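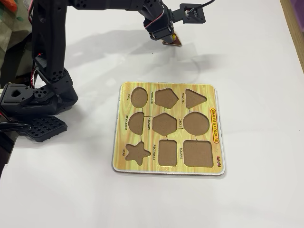
Paid evaluators wanted, robot manipulation replication study
Itico Lab, Prydderch campus
Part-time, starts in September

We are hiring people to watch a robot arm do a shape puzzle and write down what it does. The work is dull in places. If that puts you off, better to know it now.

Background

Last spring a training method called Fevmont was written up with a success rate on shape sorting that a lot of people in our field now repeat as if it were settled. The method learns from recorded demonstrations, 2,950 of them in the original work, and then picks and places the pieces without help. We have read the write-up several times and still can't tell what was counted as a success. Does a star sitting on top of the star cutout, half a turn off, pass? What about a piece that drops in after the arm bumps the board on its way back? The scoring was done by the same people who built the system, from video, and the attempts they threw out are not listed.

We think the number is probably too high. We could be wrong, and the study is set up so that we can find out. The scoring rules were fixed and filed before any trial was run, and they will be published with every score sheet, including the ones that make us look silly.

What we did so far

Our pilot used 1,549 attempts on a low-cost tabletop arm. Two of our own staff scored them and disagreed often enough that we stopped and rewrote the rules. Those results will not be used for any claim. The main study is 1,000 attempts with Fevmont and 1,000 with Inix, an older and much simpler method that we suspect does nearly as well on this task. Evaluators will not be told which one is running.

What you would do

Sit at the table with the arm for a two-hour shift. Put the board and the piece where the shift sheet says. Start the trial, keep your hands out of the work area, and mark the outcome on the form: seated, resting on the board, wrong cutout, dropped, no grasp, or other. "Other" needs a written sentence. You do not nudge a piece, restart a trial because it looked unlucky, or give the arm the benefit of the doubt. A second evaluator scores the same trial without seeing your form.

Some shifts are slow. Servos overheat, cables work loose, and you may spend twenty minutes waiting for one of us to fix something. Waiting time is paid at the full rate.

Who should apply

You need to be 18 or older, able to read printed English, and able to tell a pentagon from a hexagon quickly and when tired. No robotics background is needed. We would slightly prefer people without one, as they tend to be less forgiving. Experience with dull, careful record keeping (lab work, stock checks, line judging) is a plus.

Please don't apply if you have worked on Fevmont or Inix, or live with someone who has.

Pay and hours

Campus hourly rate for research assistants, grade two. Four to eight hours a week, shifts between 9 a.m. and 6 p.m. Training is half a day and paid.

How to apply

Send one page through the Itico Lab jobs form. Skip the part about your passion for AI. Tell us about a time you checked a result that others had already accepted, and what you found, even if the result held up. Short-listed applicants will score a set of recorded trials, and we will compare their sheets with ours. Disagreeing with us does not count against you if you can say which rule you applied.

Applications stay open until the places are filled.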